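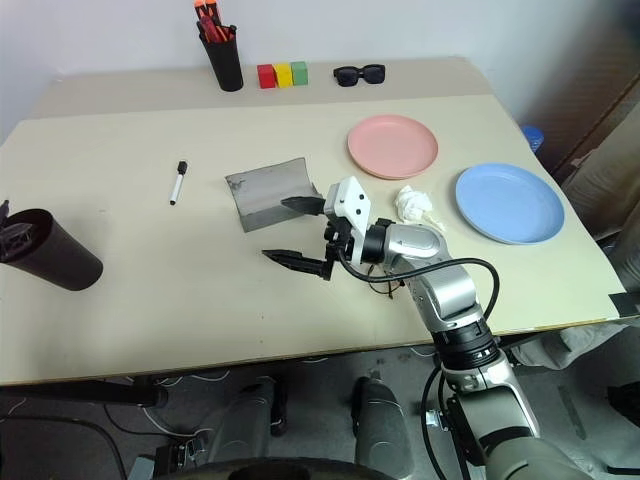

1/ Clearing the long table, one post per object

I promised myself to do this before 17th April, and I am doing it in small pieces because I get tired of deciding. The rule I took from a book: every thing gets a place or it leaves the house.

2/ The markers

The red and orange ones stay in the black cup at the back. I tried each of them on old paper last night. Most write well, two are dry, those went to the bin. The whiteboard marker does not belong to this cup, it goes to the kitchen where the board hangs.

3/ The blocks

Red, yellow, green. They come from a bigger set that my niece had when she was small. I should give them away and I will not. They can live on the back strip, they take no space.

4/ The plates

One pink, one light blue, both plastic. I use them for screws and small parts when I repair something. Now they go back to the drawer with the other picnic things. The tissue needs no post, but I am counting it as progress.

5/ The sunglasses

I was looking for a pair since December and bought another one at Stundis in the meantime. So now I have a pair for the bag and a pair for the house.

6/ The gray metal piece

This one is difficult. It is bent sheet metal, full of dark smudges, and I have moved it from one table to another for nearly 13 months. I think it belongs to the old Flustari shelf, the one that we left in Tomoana, but I am not sure. I wiped it once with vinegar and the smudges stayed.
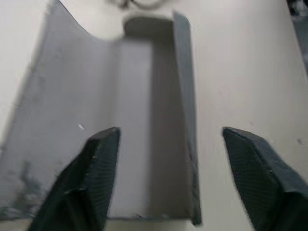 Huia Treloar writes that I should keep it, she had the same shelf and a new bracket costs more than the whole thing is worth second-hand.

7/ Thank you Huia. But I do not have the shelf anymore — only the piece! I will ask in the Noko swap group if somebody still needs it. If there is no answer in two weeks, it goes to the metal container.

8/ The brown tumbler

It was holding a black plastic part, and I do not know from what. The tumbler I will wash and use again. The part goes in the box with cables, which is a table for another day.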